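Clumham two-arm rig: README

Last touched Wednesday, July 13, 2022

What you get
Logs and wrist video from two grippers on one white table, built in the Astbridge shared workshop over more evenings than the plan allowed. The plan allowed four. The set holds 2,026 runs in 14 folders, one folder per task, named by whoever was tired that night. "misc_final_b" is folding cloth.

Hardware
Each gripper has two fingers with orange-red tips. On the left one the pads are wrapped in tape – layers of it, applied with confidence. The right one hangs from a yellow 3D-printed mount over a black linear rail. Print files are in /mounts. Print the yellow one slowly or print it twice.

Setup
Run cronin_home before anything else. If the arms home toward each other, press stop and swap the two config files. Logging starts by itself and stops when the disk is full.

Known problems
Clocks on the two arms drift. Sync them every 400 frames with the script in /tools, or enjoy the results. Folder 4 has left and right swapped throughout and will stay that way.

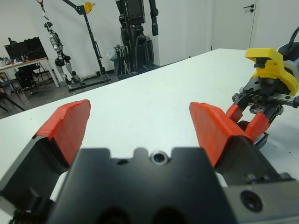 Skarphéðinn Mikkelsen: The sync script fails without a word if the Stoltlow driver is older than April. I lost a weekend to it. Could it at least print something?

It now prints "no". Pull the latest version and update the driver first.

License
Use it for anything. Send fixes as patches, please, with the tabs left alone.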